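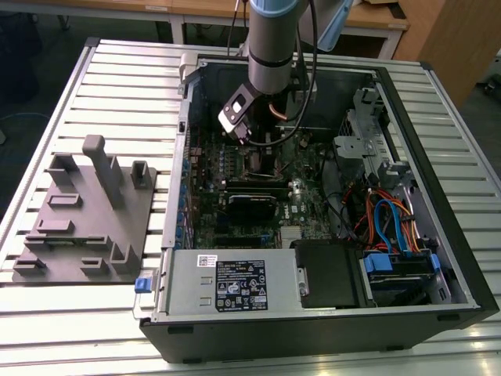 Desktop tower with the side panel off.

Keeping a home collection of early music discs in good order

2026-04-01
By Tùng Khổng

My collection of chant and Renaissance choir music has 129 discs, and most of them I bought used. With used discs there are always small troubles. These are the habits that work for me at home.

Cleaning a disc. Hold it by the edge and the center hole. Wipe with a soft dry cloth from the center out to the edge in straight lines, never in circles. If a fingerprint stays, put a little water with one drop of dish soap on the cloth and wipe again, then dry the same way. Do not use paper towel. Window cleaner is also bad, I ruined a very nice Kestier disc of Spanish motets with it and I could not find another copy.

Stuck booklets. Early music booklets are thick, because they have the Latin text and three translations. They get stuck under the small tabs of the case. Bend the booklet a little in the middle and pull slowly, and when you put it back, let it sit under 2 tabs only. If the booklet smells of basement, stand it open like a fan in a dry room for several days. Baking soda in an open bowl near it helps, but keep the powder off the pages.

Broken cases. I keep a bag of empty cases from discs that I gave away. The hinge breaks first, the tray is usually still fine, so you can often make one good case from two bad ones. To take out the tray, lift it at the side opposite the spine. The old gray trays are more brittle than the clear ones, so go slowly.

Shelf. Discs should stand upright and not too tight. My shelf is a Plarnholm with 40 cm boards, and the boards stay straight even when full. Keep the shelf away from the radiator and from direct sun. The printed spines lose color fast - my red ones are now pink.

Sorting. For pop music you sort by artist and it is finished. For early music it is harder, one disc can have nine composers and half of them are "anonymous." I sort by century first, then by country, and Christmas music has its own place at the end. In November I move the Christmas part to the shelf by the door.

Copying to files. Do the copying before a disc has problems, not after. Check the track names yourself, the automatic ones are often wrong for this music. I had a Berchtold set of Vespers where every track was named "Psalm." Put the choir in the artist field and the composer in the composer field, and decide once how you write "Josquin," or you will have him in the list 3 times. Keep a second copy on a drive in another room.

Lending. Write down who has what. I use a paper card in the empty place on the shelf, with the name and the month.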